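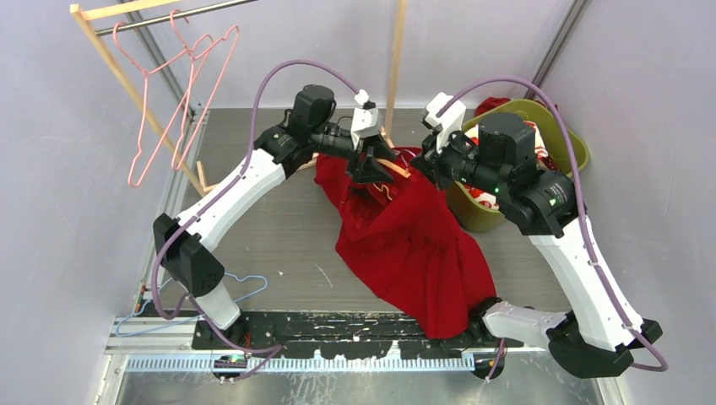 Sorting and Folding at the Selness Laundry Room
Minoru Kawaguchi, Household Textiles project, term two

Background

The shared laundry room at Selness serves 90 residents. Clean clothes are often left in heaps on the folding table and go back upstairs creased. My project looked at whether a set folding method would save time and shelf space compared with everyone folding their own way.

Method

I folded T-shirts, long-sleeved tops and tea towels in batches of 20, first in my usual way and then using a flat fold in thirds. Each item was shaken out, laid face down and smoothed from the collar to the hem before the first fold. Daichi Hamada timed the batches and measured the height of each stack with a ruler. Over the term we folded 1,113 items.

Results

The flat fold was slower for the first 10 batches. After that the times were close, and the stacks were lower and stayed up better in the cupboard. Tea towels made almost no difference either way. The hardest items were soft, stretchy tops that had been bunched up in the basket. Finding the shoulder seams took longer than the folding did.

Problems

The table is too low for a tall person and my back was sore by the end of a session. Colour was not recorded, so I can't say if dark tops were harder to line up. I would also weigh the fabrics next time.

Comments

brunton_jo: Did you try hanging the stretchy ones instead?

Minoru K: No, only folding. There is one rail and it's usually full.

Tess: We do thirds at home too. The sleeves are still a pain.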